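Omoder garment steamer, long-term review

I've had the Omoder handheld steamer since January and I've been meaning to write it up for ages, mostly so I can stop sending the same message to every friend who asks. Short version: I love it, and my ironing board has gone to live behind the laundry door where it belongs.

Some background. I sew a bit, I thrift a lot, and I share a house with two people who own far too much linen. My old steamer was a Wedier, a big floor-standing thing on castors that took up half the hallway and gurgled like a fish tank. It did a decent job, but getting it out was such a production that I'd wear the crumpled shirt instead. Felista Gachanja had the Omoder at her place when I stayed over before a wedding, and after ten minutes with her dress and my trousers I was ordering one on my phone.

Setup is nothing. You fill the tank, click it in, plug it in and wait for the light to stop blinking, which takes 30 seconds on mine. The tank gets me through two shirts and a pair of pants before it needs a top-up. I'd like it bigger, but then it would be heavier, and the weight is just right as it is. I can hold it up to a curtain for a good while before my shoulder starts to complain.

The steam itself is terrific! Cotton and viscose fall flat with hardly any effort. Linen takes two or three slow passes and a bit of tugging at the hem, and it'll never look pressed in the way an iron can manage, though I quite like it a little soft. Wool is where this thing really shines - I did a grey winter coat that had been squashed in a suitcase and it came up beautifully, collar and all. Polyester pleats I'd leave alone unless you're brave.

There are three settings and I use one of them. Low is too feeble for anything but scarves, and high spits if you tip the head forward too far. Medium is lovely. If you do get spitting, hold the trigger down over the sink for a moment first and let the water clear out of the head.

What's in the box: the steamer, a fabric brush that clips over the head, a heatproof mitt and a little door hook. The brush is great on velvet and corduroy. The mitt is a bit big for me (Duyên Hầu tried it on and said it would fit a goalie) but you do need something behind the cloth when you're working on a placket or a cuff, so I wear it anyway. The hook is flimsy and I went back to my own.

A few gripes. The cord is 2 metres, and in my bedroom that means I'm steaming in one particular corner whether I like it or not. The tank lid is a rubber bung that's fiddly with damp fingers. And the manual is dreadful. It says to descale "regularly" and leaves it there. Our water is hard, so I do it once a month with white vinegar and plenty of rinsing, and it's still going strong.

I did look at the Annan before buying. It has a metal plate you can press with, and Manon Vachon swears by hers for work shirts. If you need a sharp crease down a sleeve, get that one. I found it front-heavy, and the trigger has no lock, so your finger has to stay on it the whole time. The Omoder locks on with a little slide switch. I'd miss that more than anything else if I had to swap.

One habit that's made a big difference: I steam in batches now, straight after the washing comes in, with the kettle on and the radio going. Pants first, tops second, anything dark inside out so the brush doesn't leave marks on the nap. It all goes on hangers for a bit before it goes in the wardrobe, and 18 minutes usually sees the whole lot done. 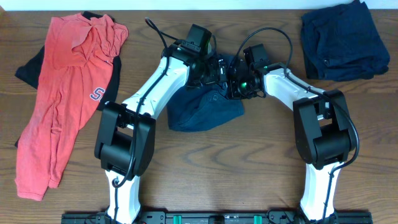
As for who I'd recommend it to, anyone in a small place, anyone who travels with good clothes, and definitely anyone who buys secondhand and wants to freshen things up before wearing them. If you've got a stack of business shirts to get through every week, keep your iron and have this as well. I'm very happy with mine, and I've already bought a second one for my mum.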